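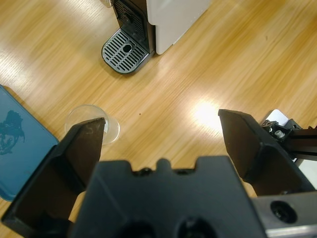
Chapter 4
Floors, Stages and Dancing Space

A music program at a fair depends on what is underfoot. Dancers need a surface that is level and firm, and string bands like one that carries the beat of a shoe. Light wooden flooring with a golden-brown grain, as in the photo, is one finish a planner may meet in an exhibit hall. Others are bare concrete, packed dirt and rented panels.

At the Famby Harvest Fair, held each November, Zohreh Nikzad plans for 200 dancers and 300 seated guests.

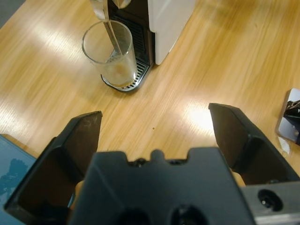
She books the floor before she books the bands. Her first question to the hall is how much weight the floor will hold. Section 4.1 covers load ratings, and Section 4.2 covers the space between stage and seats.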